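The Last Narnus

I was the only one in the room who'd read the finale, and I'd been told not to let my face give it away, which is a rotten thing to ask of somebody with my face.

We'd been making Narnus for what felt like my whole grown-up life. Episode 81 was the end of it. If you never watched, it's the one about the ferry town where the tide went out and didn't come back, and everyone carried on bickering about the chip shop. I was the script editor, meaning I was the one who remembered that Kiva was allergic to plums in series one and couldn't possibly be eating plum jam in series four. (She ate it. I lost that one. We had 416 letters about the jam.)
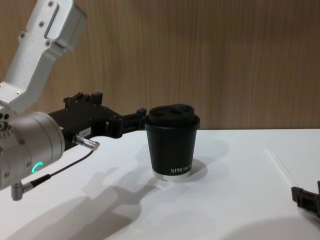 Anyway, the read-through. Malachy Ó Dubhghaill had written the ending by himself, up at Skiltircombe, with his phone in a drawer, and he'd sent it to me first because he wanted the commas looked at. I did the commas. Then I sat on the stairs with the pages on my knees and had a bit of a cry, partly for Kiva and partly because he'd killed off Khoury on page 2. Page 2! Khoury had been in it from the very first shot, standing on the slipway with his trousers rolled up, and now he was going to be a telegram.

The actor who played him had just bought a house on the strength of the final series. He came in whistling. He'd brought his own highlighter, a fresh yellow one, and he took the cap off and wrote his name on the front of the script like a boy on his first day at school. I looked very hard at the radiator.

Malachy started reading the stage directions in that flat voice of his, the one he uses so you can't tell he minds. "The slipway. Morning. Kiva has the telegram." I heard the highlighter go down on the table. Then pages turning, quickly, on and on, right to the back, and then slowly forwards again in case he'd missed himself.

I'd argued with Malachy about it on the phone back in April, you see. I said you can't have the sea come back and Khoury not there to get his feet wet, people have waited years for that. He said that was exactly the point, and I said it was a mean sort of point, and then we talked about his mother's hip for a while and I gave in. I always gave in. I'd have made a dreadful captain of anything.

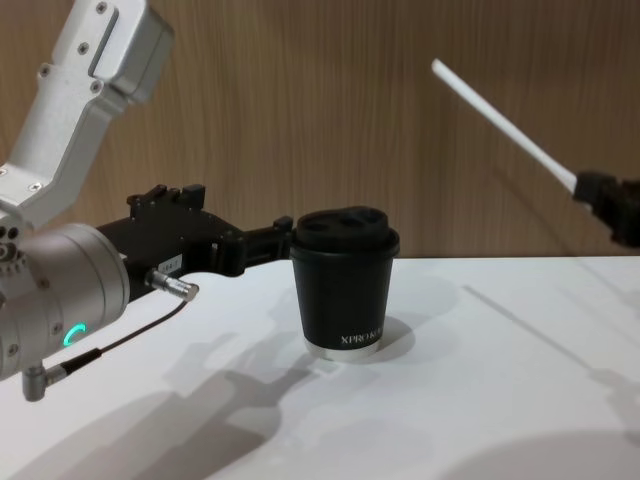

Khoury ought to have the last line, said Malachy, and the whole table stopped rustling. He'd put down his script. He said he'd known it since the stairs at Skiltircombe and had been too proud to ring me, and could somebody please find him a pencil.

I had one behind my ear. I'd had it there since breakfast, quite possibly since April. He crossed out the telegram, all of it, and handed the page along to the man with the yellow highlighter, who read it with his lips moving.

"It's only four words," he said.

"They're good ones, though," I said, and went to put the kettle on before my face could do anything else.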